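Plustside Learning Centre
Junior Explainers: Fabrics and Clothing

Why do knitted clothes stretch?

A knitted fabric is made from yarn that has been looped together, row after row. When you pull it, the loops change shape and the fabric grows longer or wider. When you let go, most of the loops return to their old shape. Woven fabric, such as the cotton in a bedsheet, has straight threads that cross over and under. It stretches much less.

What is a seam?

A seam is the line where two pieces of fabric are joined. Run a finger along the side of your favourite jumper and you will feel one - it is usually a little thicker than the fabric beside it.

Getting a garment ready to fold

Lay the garment on a clean, flat surface. Smooth it from the middle towards the edges with open hands. A soft knit often forms ridges and bunches, as the peach-coloured one on the green grid mat has done. 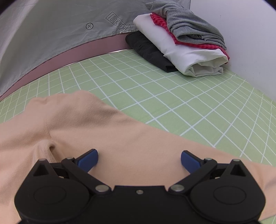

Try it at home

Ask an adult for one knitted garment and one woven garment. Gently pull each one beside a ruler. Record both measurements in centimetres and bring them to class on Friday.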